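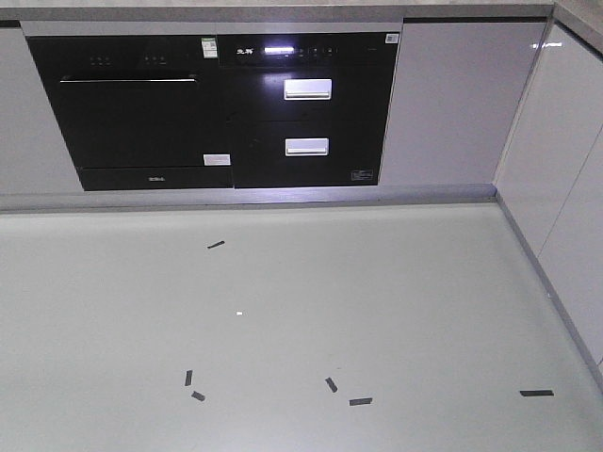

Week 2: Layout, Traffic and the Floor You Forget to Draw

Home Planning Basics, evening section. Handout to go with my talk. If you missed class, read it through once and then do the exercise at the end before you look at anybody else's.

Last time we talked about walls and windows, and a few of you told me on the way out that you were itching to get to cabinets. I know! Everybody wants to get to cabinets. But I want to spend this week on the part of the plan that has nothing drawn on it, the white space in the middle, where people walk, stand, turn around with a hot pot and back into each other.

Start with the doors

When I get a new plan I put my pencil on every doorway and draw a line to every other doorway. Don't think about it, just draw. Wherever those lines pile up, that's your traffic, and you want your cooking somewhere else. At the Kevivdale house (the long skinny plan I handed around in class) the back door and the hall door face each other straight across the kitchen, and the first owner had put the stove right on that line. Every kid coming in from the yard went past the burners. We moved the stove to the short wall and left everything else alone, and that job is still one of my favorites.

A couple of things to mark while your pencil's out:

- Which way each door swings, and where it stops. An open door takes up floor too.
- Where the trash goes out. People leave this off and then it ends up next to the fridge forever.
- Where somebody sets down groceries. If there's no spot near the door, draw one.

Doors that drop down

The appliances with doors that fold toward you are the sneaky ones. A dishwasher looks flat and polite on a plan, just a square with DW written in it. Open it and you've got a shelf at shin height sticking out into the room, and somebody has to stand in front of it or beside it to load. Same with a wall oven or an under-counter oven. So on your plan, draw every one of those doors open, with a dashed line, and then draw a person. A circle will do for the person. I use a quarter and trace it, and I don't care that it isn't to scale as long as it's bigger than you wanted it to be.

Now look for overlaps. Two dashed doors crossing each other is a problem you can usually fix by sliding one thing down the run. A dashed door crossing the path to the back door is harder, and it may mean the sink has to move as well, which costs real money. Better to find out with a pencil.

Maribeth Navarro asked whether a galley kitchen can ever pass this test. Sure it can, but you have to decide who gets to be in there. One cook, fine. Two cooks and a dog, you'll want the open end clear and the dishwasher as close to that end as the plumbing allows.

The triangle, and why I only half teach it

You'll see the work triangle in every book - sink, stove, fridge, three legs. It's a good way to check that nothing is absurdly far away. It was thought up with one person cooking in mind, though, and most of the households I draw for have more going on than that. I like zones better. Wet stuff together, hot stuff together, cold and dry food together, and a bit of counter between each one. Then I check the triangle afterward, like checking the oven before leaving the house.

The Lumanlan plan is a nice one to practice on. It has a decent triangle and terrible zones: the only long counter is on the far side of the fridge, so you'd chop over there and carry everything back across. See if you can fix it without moving the window.

Choosing what's underfoot

I'll keep this short, as flooring gets its own week in November. For now, think about three boring questions. How does it feel to stand on for an hour? What happens when you drop a jar? And can you stand the look of crumbs on it? Very pale and very dark floors both show a lot. Mid tones with a little variation hide a lot. I have a pale floor at home and I love it, and I sweep all the time, so take my advice with that in mind.

Also run the floor under the appliances if you can. If it stops in front of them, you can end up with a dishwasher that won't slide out. Ask Rochelle Brunton about the Skultstead job sometime; she has the story and tells it much better than I do.

Exercise for next time

Draw your own kitchen, or a friend's, on grid paper. Doors, swings, dashed lines, circles for people. Then make breakfast in it on paper and number your stops as you go. If you get to 11 before the toast is buttered, bring it in, I want to see that one. Keep your notes under 300 words and please write them by hand on the same sheet so I don't lose them in my bag.

Spare grid paper is in the folder by the door.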